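Projects > Hudeo Home Medicine Storage > Progress reports

Search this site Enter keyword Go

Hudeo Home Medicine Storage: progress report to the Lo Presti Fund
Tue 30 January
Prepared by the Soken household team

With this report we inform the Fund about the work of the second period. The subject is the same as in our proposal: how small medicines and skin care products can be kept in order at home, in clear boxes, so that a person finds them quickly. In this period we worked mostly at the table in the Ikton room, with the packing of one box at a time.
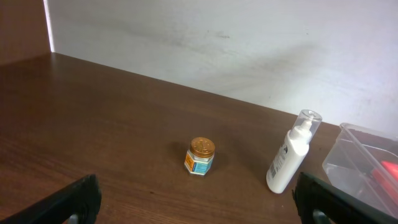
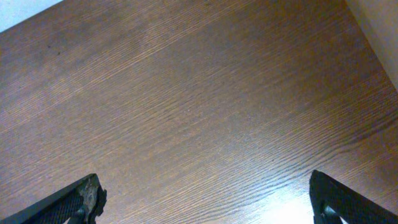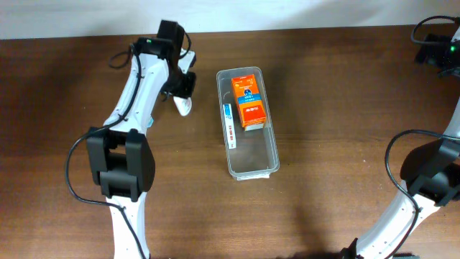
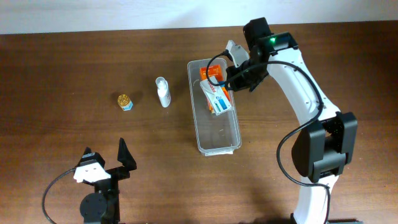
The packing table in the Ikton room.

1. What was done

The grant allowed us to buy 100 clear plastic containers. They are long and rectangular, without divisions inside. We chose clear walls after the first period, when several households told us that they stopped using the closed boxes because they had to open every one to find a thing.

For the packing trials we use ordinary products: medicine in cardboard boxes, a small jar of balm with a gold-colored lid, a white plastic bottle with a pump. We did not want only boxes. Boxes are easy to put side by side, but the contents of a real bathroom cabinet are of many shapes, and the bottle and the jar are where the order is usually lost.

The rule for packing is now written on one page. Cardboard boxes go first, together at one end of the container. The other half stays free for jars and bottles. If a box can stand on its end, it should stand, with the name to the side where the person will look. A slim box can go along the wall. We had an earlier version with seven steps and it was too long. People read the first two and then packed as they liked.

2. What we learned

The main difficulty is that the boxes lean. When there are only two of them in a container of this size, one slides or rests on the other, and the name is then hard to read. We tried a piece of folded paper as a support. It is cheap and it works well enough, but it does not look nice and some households will throw it away. We are looking for a small plastic divider.

The pump bottle is also a problem. It is stable when it lies down, but we do not know yet if all bottles of this kind can be stored so without leaking. Until we know this, the instruction page says to keep bottles upright — and this means the container cannot be put in a low drawer.

3. Costs

The containers were delivered in full and paid. From the 500 dollars for printing we have not spent anything, as the instruction page is not final. We ask permission to use a part of this amount for the dividers.

4. Next period

We will give containers to 20 households and visit each of them two times. The final instruction page should be ready in May. One visit form is still in the old version and we will correct it before the visits begin.

We thank the Fund for its patience with the late delivery in the autumn.

Comments (3)

My mother keeps everything in a cookie tin, so I am interested in this. Will the instruction page be available in large print?

Please consider a place for the paper leaflets. In our house they take more space than the medicine.

We were in the first group with the closed boxes. The clear ones look much better to me. Is it still possible to join?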